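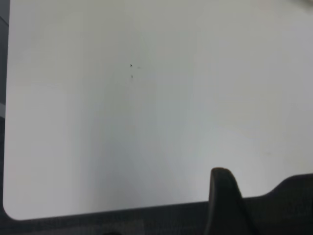
Der Besuch bei Allero ist vorbei, und weil nicht alle von der Liste mitkommen konnten, hier das Wichtigste. Vorgeführt wurde eine Aufgabe aus dem Haushalt: verschütteter Kaffee auf dem Tisch, Becher und Tuch in Reichweite des Arms. Faisal Sethi hat die Vorführung geleitet und die Fragen beantwortet. Mich haben vor allem die Bilder der Greiferkamera interessiert. Auf der weißen Fläche sieht man aus der Nähe noch drei winzige dunkle Punkte, und ich habe gefragt, ob das System so etwas als Schmutz behandelt. Nein, es soll nur auf den Fleck reagieren.

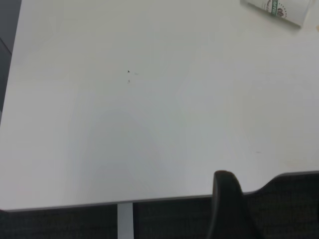 Zur Technik: Eine zweite Kamera steht fest am Arbeitsplatz. Beide Ansichten werden zusammen ausgewertet. Aufgezeichnet sind bisher 952 Durchläufe, Ziel für die nächste Stufe sind weitere 100 mit anderen Bechern und anderem Licht. Über die Erfolgsquote wollte Faisal vor dem Abschluss nichts sagen.

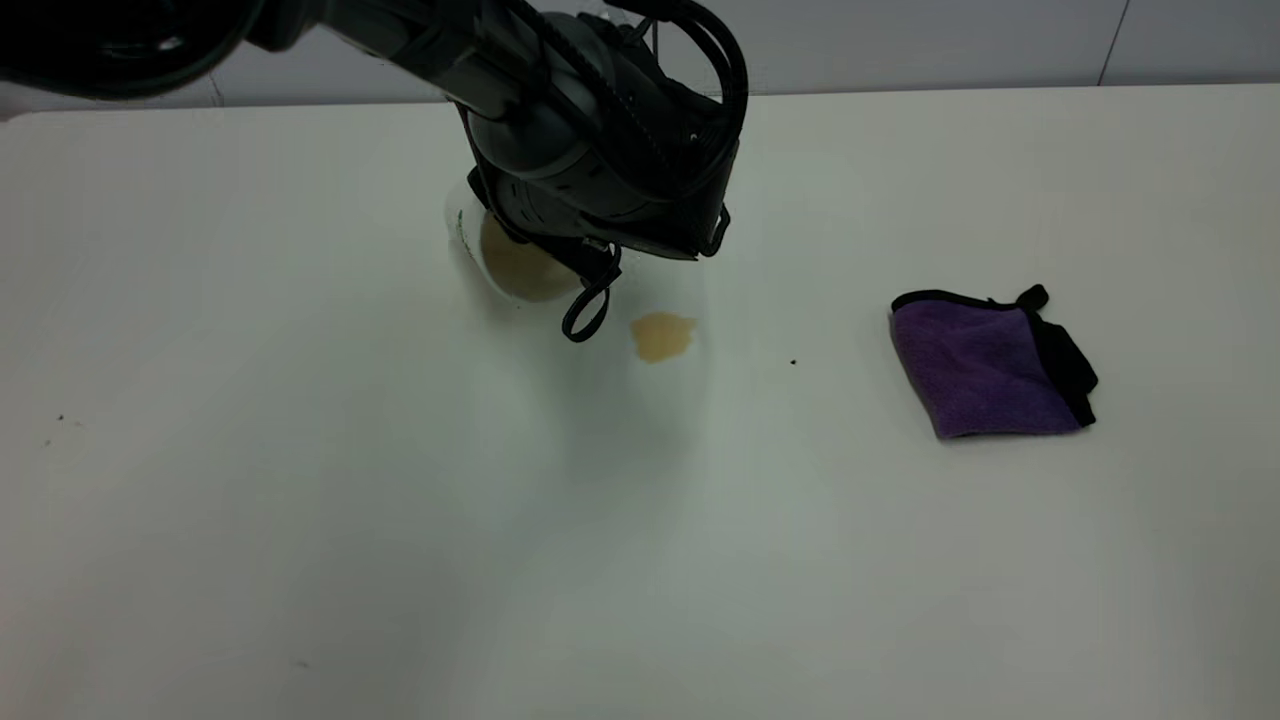

Die Gruppe war mit 6 Leuten klein genug, dass jeder nah heran konnte. Firdevs Soylu hat nach dem Not-Halt gefragt, der lässt sich vom Besucherplatz aus betätigen. Nazmiye Ersoy wollte wissen, was mit verschiedenen Stoffen passiert. Antwort: Frottee und Mikrofaser werden beide erprobt, dünne Geschirrtücher sind schwieriger, weil der Greifer leicht zwei Lagen auf einmal fasst oder gar keine. Das Falten gehört nicht zur Aufgabe.

Ein zweiter Termin ist möglich. Wer Interesse hat, schreibt bitte direkt an mich und nicht an die ganze Liste. Beginn wäre wieder 14 Uhr, Dauer 2 Stunden.

Gruß
Ayten Soylu

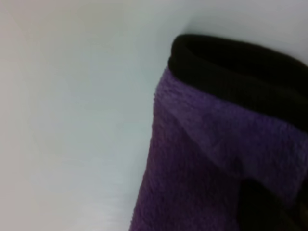

Natsumi Tsuji schrieb im August:
> Hallo Ayten,
> ich kann leider nicht mitkommen. Könntest du
> bitte fragen, ob der Arm das Tuch selbst
> aufnimmt oder ob es ihm jemand in den Greifer
> legt? Bei der Vorführung in Wedthorpe war das
> nicht zu erkennen, und für unser Vorhaben
> hängt einiges davon ab. Außerdem wüsste ich
> gern, ob die Aufzeichnungen weitergegeben
> werden.
> Viele Grüße
> Natsumi

Zu Natsumis Fragen: Der Arm nimmt das Tuch selbst auf. Ob die Aufzeichnungen weitergegeben werden, klärt Faisal noch, ich melde mich dann wieder.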